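November 13, 2019

Marbling, Zarthorpe endpapers. Book open on the wrong page so yesterday's tray notes are at the back, look there.

Paper count first. Ordered 3,000 from Grollusus, delivery slip says 3,000, Celeste counted the stack and then I counted it. 2,809. Emailed them, no answer yet. Do not cut any for samples till this is settled. Use the old offcuts. 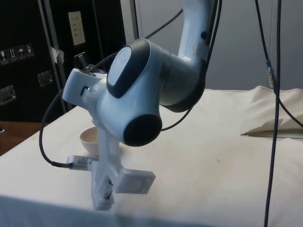
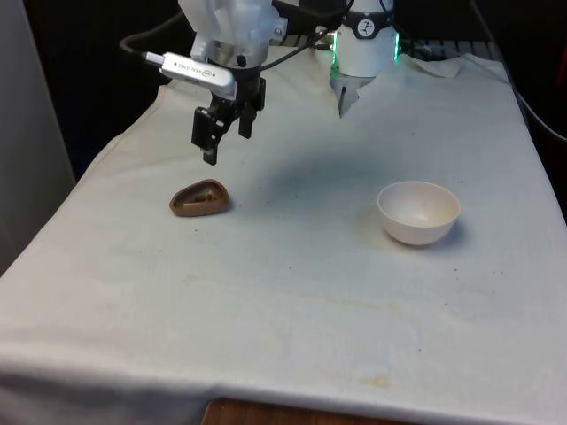 The table with the cloth on it, two views.

Size: mixed last night, carrageenan in the blender in small batches, left covered. This morning thick on the bottom and thin on top, stirred it slow with the flat paddle and gave it another hour. Should have done that before coffee. Skimmed with newspaper strips till the bubbles were gone. Room 70 F at the tray, colder by the door. Tray 2 is nearer the door and it showed, see below.

Alum: same strength as last month. Sponged one side, pencil X on the back BEFORE sponging this time. Stacked under a board. First few were too wet and got cockled edges, after that wrung the sponge harder and they lay flat. Somebody has put the alum sponge back with the rinsing sponges again, I've cut a corner off it so we can tell.

Colors. Gaber indigo spreads like crazy, one drop goes halfway across the tray. Needs hardly any gall. The Gaber red is the opposite, sinks. Added gall a drop at a time, tested in the little dish, sank, sank, sank, then went out nicely all at once. Marked the jar. Ocher is fine as is. Black I mixed from the old powder and it's gritty, left specks that look like pepper. Strained through a stocking, better but not right. Going to grind it again with the muller tomorrow and if it's still gritty we buy black.

Order that worked: black, red, ocher, indigo last. Indigo first pushes everything else out to the walls and you get a blue sheet with a dirty border.

Pulls, tray 1:
A – stones only, no comb. Good crisp edges. Hesitation line a third of the way down, my fault, the phone went.
B – stones then wide rake, up and back. Best of the day. Keep for the client.
C – same with fine comb after. Comb has a bent pin about in the middle, leaves one fat vein. Fix pin.
D – same as C, pin straightened with pliers. Vein gone.
E – tried to go faster. Air bubble size of a quarter, white spot. Bin.

Tray 2:
A – color slow to spread, edges feathery. Colder size I think.
B – same. Red sank in one corner.
C – moved the tray away from the door, waited, much better. Nearly matches tray 1 B but a bit darker.
D – good. Color ran at the rinse, though. Checked the back, no X. So it was one that never got alum, or it was upside down in the pile. Celeste says she marked every one she did and I belive her so it was mine.

Rinsing: hose too hard. Pouring from the jug down a tilted board is gentler and uses less water. Let them drip, then lines. The plastic clothespins leave a dent, wooden ones don't, or not so you'd notice.

Question of the drying lines. We're going to run out of string long before we run out of paper. Celeste Esteves wants to put up dowels across the back room and hang the sheets over them like towels. Worry is a line across the middle of each one. She did two test sheets on the fat dowel and you can't see a thing on one and there's a faint ridge on the other. Pressing overnight, look in the morning.

Jukix comb: the adjustable one came. Nice idea, teeth slide along a rail so you can set any spacing. In use the teeth creep. Did one pass, measured, the end two had wandered in toward the middle. Tried tape along the rail, held for three sheets and then got wet. Not for this job. Might be all right for one-offs. Sending it back costs nearly as much as keeping it.

Client matching. Zarthorpe sent a scrap of the original from the 1920s binding and want "the same but a bit quieter". Held tray 1 B next to it by the window. Our ocher is too yellow, theirs has gone brown with age or was always brown. Put a touch of black in the ocher on the small dish, went green. Touch of red instead, closer. Need raw umber, none in the cupboard, on the list.

Also the size is good for one more day at most, it was starting to smell a little by four. Make fresh tonight?? Too tired. Make it first thing and do the cutting while it rests.

To buy: raw umber, string, distilled water, newspaper (ask upstairs for theirs), black if the grinding fails.

To do: chase Grollusus, press check, regrind black, sheets for client in the flat folder with tissue between. Label them on the back in pencil, tray and letter, not pen. Pen went straight thru last time.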